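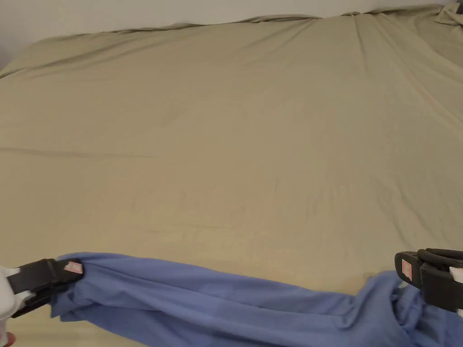
Gethin hand grippers: jaws slip on bunched sheets
Asked in Cullholm Help, Grippers

I have the two-hand Gethin kit, firmware 371. Single-layer cotton holds fine. With a sheet gathered into a thick roll, the right jaw reads closed, then lets go when I lift. Is there a force setting?

2 answers

Accepted
Menu 38, grip limit. Default is 400. Raise it in small steps and recalibrate both jaws with nothing in them. Thick folds also need a deeper bite, well behind the fingertips.

Mine did that too. Sent it back, got the Jerkton.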